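Zelier Work Cell Practice: Frequently Asked Questions
Small-parts handling, two-arm cells. Revised 9 December 2025

Which tasks does this practice cover?
Sorting and placing jewelry and similar light items with two arms at one table. Heavier work falls under the Voden cell rules.

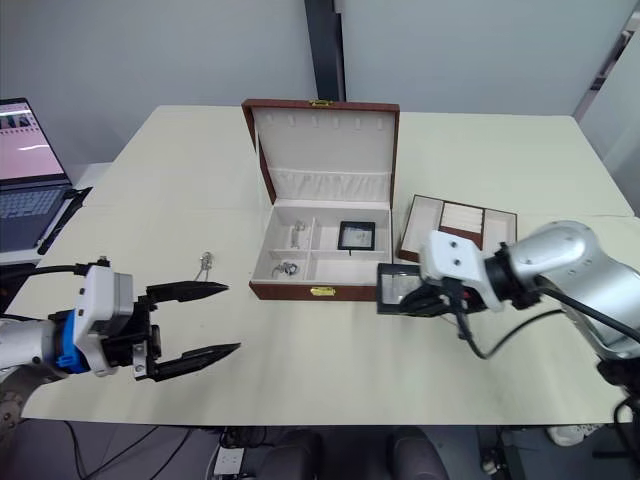
Two arms at the table with the jewelry box open.

Can both arms work over the box at once?
Yes, if one arm is assigned as lead. The second arm holds position until the lead arm has cleared the rim.

How should a closed gripper approach a rim?
At reduced speed, 30 mm/s or less. Contact with the box wall is logged as a fault, even if nothing moves.

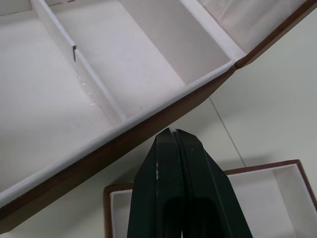 Photo: Gilen Automation, wrist camera

Are fabric linings checked?
Before each shift. Record creases, smudges and any glossy strip at the base of a divider.

How is a chain carried?
By its end ring, at the fingertips. Lower it into the compartment before release.

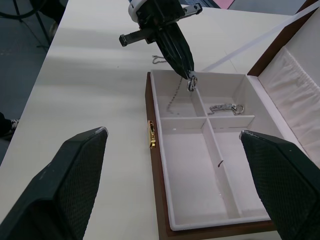
Fine chain held by the ring clasp over the tray.

What if a small part is on the table?
Stop the cycle and log it under code 1141. Do not close the fingers until the part has been located in the camera view.
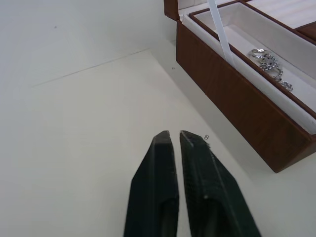
Small ring on the table beside the right fingertip.

Where do I send deviations?
To the Takeda site desk, form 2867, within 5 working days.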